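Pasatiempos | Acertijos y adivinanzas

Inicio | Noticias | Acertijos | Lógica | Crucigramas | Archivo

Imprimir | Enviar por correo electrónico

Reten abre su archivo de adivinanzas con 2924 entradas y búsqueda por respuesta

31 de mayo de 2018

El portal de pasatiempos Reten ha puesto en línea su archivo completo de adivinanzas, que hasta ahora solo podía consultarse por fascículos. La colección reúne 2924 entradas en español, entre adivinanzas populares, acertijos de lógica y enigmas en verso, y se puede leer gratis y sin registro.

La novedad principal es el buscador. En la versión anterior había que conocer el primer verso para encontrar una adivinanza. Ahora se puede buscar también por la solución: quien escribe "la sombra" recibe todas las adivinanzas del archivo cuya respuesta es la sombra, con sus variantes. El sistema acepta además palabras sueltas del enunciado, aunque estén en otro orden o falte alguna tilde.

Las soluciones permanecen ocultas hasta que el lector pulsa sobre ellas. Reten ha mantenido esa norma en las listas de resultados, salvo cuando la búsqueda se hace por respuesta, caso en el que la página muestra un aviso antes de abrirse. 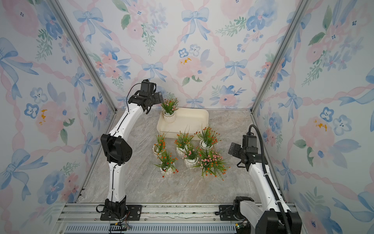
El archivo se ha formado con tres fondos distintos. El más antiguo procede de los cuadernos de Protulero, una hoja mensual de pasatiempos que dejó de imprimirse y cuyos textos se han transcrito de nuevo. El segundo lo forman los acertijos publicados en el propio portal. El tercero es la colección enviada por los lectores, que se ha revisado para eliminar repeticiones y enunciados incompletos.

De esa revisión han salido 287 adivinanzas marcadas como "solución dudosa". Son textos que admiten más de una respuesta o que llegaron sin ella. El portal ha decidido publicarlos en una sección aparte, donde se pueden proponer soluciones. Una de las más comentadas dice así: "Voy siempre delante de ti y nunca me alcanzas; cuando llegas, ya me llamo de otro modo". La respuesta que figura como provisional es "mañana", aunque varios lectores defienden "el futuro" y uno propone "el horizonte".

Las entradas están clasificadas por tema y por dificultad. Los temas con más fondo son los animales, los alimentos, las plantas y los objetos de la casa. En el apartado de plantas aparecen muchas adivinanzas tradicionales sobre la rosa, el ajo, la cebolla y el girasol, algunas con cuatro o cinco versiones que solo cambian en el último verso.

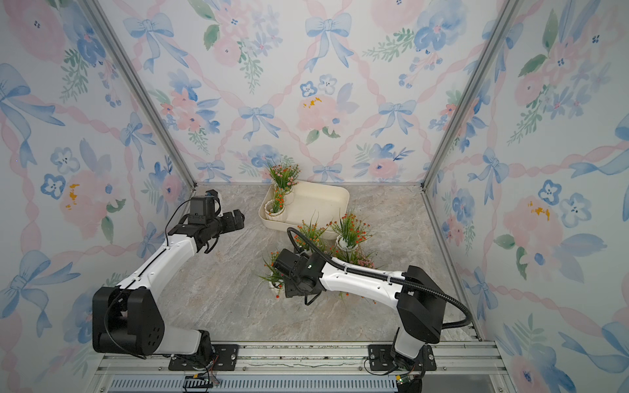 Macetas con flores ante un papel pintado floral.

La dificultad se indica con una escala del uno al 10. Las puntuaciones iniciales las ha puesto la redacción y se irán corrigiendo con los votos del público. Los acertijos infantiles quedan por lo general en los tres primeros niveles. En los más altos hay sobre todo problemas de lógica con varios personajes, de los que se resuelven con lápiz y una tabla.

Junto al archivo se ha presentado el reto semanal Hakala, que consiste en 10 acertijos encadenados. La respuesta de cada uno da una letra, y con todas ellas se forma la palabra final. No hay límite de tiempo y se puede dejar a medias para continuar más tarde desde el mismo navegador. Quien se atasque puede pedir una pista por acertijo, que resta puntos en la clasificación general.

La primera serie ya está disponible. Empieza con un enunciado sencillo: "Tengo agujas y no coso, tengo números y no sé contar". El segundo sube algo el nivel y pide averiguar cuál de tres hermanos miente siempre a partir de una sola frase de cada uno.
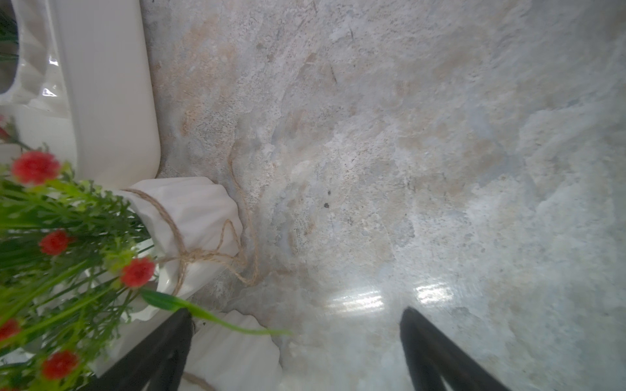
Para imprimir, cada categoría ofrece una hoja con los enunciados por delante y las soluciones al dorso, boca abajo. El formato está pensado para aulas y bibliotecas, que pueden fotocopiarlo sin pedir permiso siempre que conserven el pie de página. Las adivinanzas ilustradas quedan fuera de esta opción por el momento.

La aplicación para teléfonos, llamada Plivard, se ha actualizado con el mismo contenido. Permite guardar adivinanzas en una lista de favoritas y leerlas sin conexión. Los usuarios que tenían instalada la versión anterior deben actualizarla a mano, y las listas guardadas se conservan.

Reten prevé ampliar el archivo en noviembre con una sección de trabalenguas y otra de adivinanzas en gallego, catalán y euskera. Hasta entonces se admiten envíos a través del formulario de la página, con el enunciado, la solución y, si se conoce, el lugar donde se oyó la adivinanza. Los textos copiados de libros recientes no se publicarán.

Imprimir | Enviar por correo electrónico

Etiquetas: adivinanzas, acertijos, juegos de lógica, pasatiempos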